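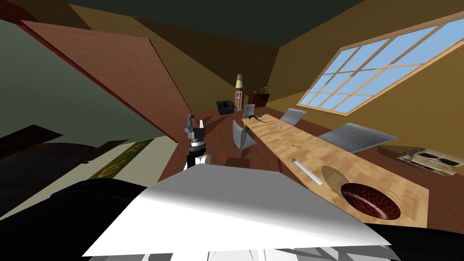 早上七点半到的，先看昨晚那批回归的结果。100个回合跑完了80个，剩下的在凌晨三点多卡住，日志停在规划器的一行超时上，后面什么都没有。跑完的80个里有29个失败。上周同一个任务、同一套场景，失败没有这么多，所以多半是这两天合进去的东西引起的。

任务很简单：桌上有一个深红色的碗，还有一根白色细棍，左臂或右臂夹起细棍，放进碗里，手收回来。我们内部叫它“棍进碗”。用的是那间带大格子窗的餐厅场景，长木桌，灰椅子。我挺熟这个房间了，有时候晚上闭上眼还能想起那盏落地灯在哪儿。

先把29个失败分了类。我没有写脚本，一个一个看的回放，看到十点多。脚本能告诉我终止码，终止码有一半是不准的，“grasp_lost”里面混着好几种情况，有的根本没夹到，有的夹到了在半路上掉的，还有的已经放进碗里，手抬起来的时候又把棍子带出来。最后这种我以前没见过，看了三遍才确定。

大致分成三堆：

- 规划失败或超时，手臂停在桌子左边不动
- 抓取位姿偏，指尖落在细棍旁边
- 放下以后带出来

第一堆最多，先查第一堆。

规划失败的那些，起始姿态都差不多：夹爪悬在桌子左侧，指尖朝上，要先翻腕再越过桌沿。离它最近的就是左边那把椅子。我把规划场景的碰撞体单独画出来看，椅子的凸包比模型大了一圈，椅背弯进去的地方全被填平了，等于在桌边立了一堵实心的墙。手腕翻转的那段路正好从这堵墙里穿过去。

查提交记录，前天Bošković那个包升级了小版本，凸分解的默认参数改了，原来会把一个网格拆成许多小块，现在如果三角面数低于某个阈值就直接取整体凸包。椅子的网格面数刚好不高，就被取了整体。更新日志里写了，写在很下面的一行，我当时扫过去了。

把参数显式写进配置，不再依赖默认值。顺手把其他几处也写了：距离容差，缓存目录，是否忽略退化三角形。这种事每次都说要做，每次都是出了问题才做。

改完先只跑规划，不跑执行，从失败的那些回合里取出起始姿态和目标姿态重放。全部能解出来，时间也正常。有一个解出来的路线很怪，手肘先往后抬得很高，再绕下来，像要去够天花板。检查了一下，是关节限位的权重没加载，那个回合用的是旧的配置快照。不算问题，记在表里。

十一点和Amra Karagiannis通了个电话。她在写感知那边的评估，想知道我这里的位姿偏差能不能按物体拆开给她。我说可以，但细棍这一类的真值朝向有歧义，绕长轴转多少度都是一样的，如果直接拿四元数算角度差，数字会很难看，又没有意义。她说她知道，她们的做法是给每个资产标一个对称类型，细棍标成轴对称，碗也标成轴对称。我问两头颠倒算不算。她想了一下说细棍的一头有个深色的尖，看得见的话应该算错，看不见的话不该算。可是能不能看见要看相机位置和距离，这个不能写在资产里。

我们商量的结果是先出两列数，一列区分头尾，一列不区分，以后再定用哪一列。她还提到桌子远端那团黑色的小东西，她的检测器有时候说是眼镜，有时候说是线缆，问我资产表里到底是什么。我去翻了，资产表里那一项的类别字段是空的，名字叫obj_misc。我回她：你的检测器和我一样不知道。她让我填上，我说要问做场景的人，先把它在评估里屏蔽掉。

挂了电话去吃饭。楼下那家面馆换了碗，比原来浅，汤少。

下午查第二堆，抓取位姿偏。

这一堆的偏差有方向性，指尖总是落在细棍靠桌子远端的一侧，偏得不多，一厘米出头，可细棍本身就很细，一厘米足够夹空了。先怀疑相机外参。把外参换成仿真里的真值，偏差还在，那就和标定没关系。再把感知输出的位姿换成真值，偏差消失。所以是感知这一段。

看分割掩码，边缘比细棍宽，细棍的影子被算进去了。桌面是浅色的木头，花纹又斑驳，白色的细棍放在上面反差本来就小，影子倒是很清楚，分割网络宁愿相信影子。碗的掩码也有同样的毛病，影子落在桌面上成了一个椭圆，掩码把它也吃进去一块，碗的中心就被拉偏了。碗口大，偏一点没有后果，所以一直没有人发现。

但这个问题应该早就有，为什么上周没有出来？翻配置对比，上周深度滤波还开着。深度滤波会把高度低于桌面两毫米的点剔掉，影子没有高度，自然就被剔掉了。关掉它的提交是我自己的，注释写的是“临时关闭，排查Lisham点云空洞”。Lisham是新接的那个深度噪声模型，接进来以后细的物体上会出现空洞，我当时想确认空洞是噪声模型产生的还是滤波产生的，关了以后看了几张图就去忙别的了。没有改回来。

现在改回来，空洞也回来了。细棍的点云断成几截，中间缺的那截正好是抓取点附近。

试了几种办法。把阈值从两毫米降到一毫米，空洞小一些，影子边缘又漏进来一点。把滤波放到聚类后面做，好一些，聚类的时候细棍是完整的，再用高度去掉影子，剩下的点拟合一条直线。直线拟合对断开的几截不敏感，中心取两个端点的中点就行。写起来不到一个小时，大部分时间花在端点怎么定上。取最远的两个点不行，噪声点会跑出去，最后取了沿轴方向的分位数。

对细棍来说这样够用了。对那团黑色的东西肯定不行，它没有主轴。先不管。

重新跑抓取，只跑到夹紧为止，32个随机摆放。有一个没夹到，细棍离碗太近，指尖先碰到了碗沿，规划器给了一个勉强无碰撞的解，执行的时候跟踪误差稍微大一点就蹭上了。这个和感知没有关系，要么加安全距离，要么换另一只手从另外一侧去夹。双臂选择现在的规则是看谁近，写死的。应该让两边都规划一遍，比较代价。这件事在待办里放了很久，今天也没有动。

四点多开始看第三堆，带出来的那种。只有少数几个回合，都是右臂放的。

过程是这样：夹爪到碗上方，下降，张开，抬起。细棍一头靠在碗沿上，另一头在碗里，张开的时候指尖的软垫还粘着细棍一点，抬起就把它挑起来了。看接触力，张开以后有一个指头的法向力没有归零，持续了几十个仿真步。

起初以为是物理参数，摩擦给得太高。调低一档，带出来的现象没了，可是搬运途中滑落的多了，换了一种失败而已，改回原值。再去看控制器，张开指令和抬起指令之间没有等待条件，状态机收到“张开已下发”就进下一个状态，没有看夹爪实际张开了没有。以前夹爪的速度快，下发和完成之间差得很少，看不出来。Ovarance的驱动层换成带加速度限制的版本以后，张开变慢了，抬起就抢在了前面。

在状态机里加了一个条件：夹爪开度到达目标，并且两个指头的力都低于阈值，才允许抬起，超时的话报错退出，不要继续。超时给了一秒半。跑了几个回合，抬起前能看出有一个小小的停顿，动作比原来不连贯，演示的时候可能有人会问。我觉得可以接受。

写这个条件的时候发现状态机里还有两处同样的写法，一处在预抓取到下降之间，一处在收回之前。预抓取那处暂时没出过事，也一并改了。收回那处没敢改，另一个任务在复用它，他们的夹爪不回报力，加了条件会永远等下去。给他们留了言。

最后是那个卡死。100个里剩下的20个没跑，是因为第81个回合规划超时以后进程没有退出。超时的异常在子线程里抛出来，主线程在等一个永远不会来的结果。Nollimico的调度只看进程是不是活着，进程活着它就一直等，等了一夜，机器上的卡也占了一夜。改成主线程带时限地等，到时间就把这个回合记成失败，杀掉子进程，继续下一个。另外让调度每隔一段时间看一眼日志有没有增长，这个脚本别人写的，我只加了一行告警，没有让它自动杀任务。

杀子进程试了两次才对。第一次只杀了规划器，渲染进程还挂着，显存没有放掉，跑几个回合就满了。第二次按进程组杀，干净了。

六点半把几处改动分开提交，碰撞参数一个，感知一个，状态机一个，超时处理一个。本来想合成一个省事，想到上面那个“临时关闭”，还是分开了。提交说明里把关掉又打开的来龙去脉也写了，写得有点长。

把给Amra的两列数先导了一份出来，是旧的感知结果，标了“修复前”。新的等今晚的跑完。

今晚的回归还是100个回合，随机种子和昨晚一样，这样能一个一个对着看。场景也没有变，碗和细棍的初始位置照旧。唯一动过的是把obj_misc从感知评估里屏蔽了，碰撞里还留着它。开跑以后我看了前几个，第一个成功，第二个成功，第三个手臂从椅子上方过去的时候离得很近，可视化里几乎贴着椅背，最小距离打出来是两厘米多，没碰。

没写完的：

- 双臂选择，两边都规划再比较
- 碗的掩码也用高度过滤一遍，现在只改了细棍
- 问场景组obj_misc是什么
- 收回状态的等待条件，等对方回话
- 关掉滤波那几天里的抓取数据要不要重跑，要列一下有哪些

最后一条有点烦。那几天的数据已经有人拿去画图了，我得先弄清楚是哪几张图。晚上在群里问了一句，还没有人回。

到家快九点，煮了点饺子。睡前远程看了一眼，任务在跑，显存占用是平的。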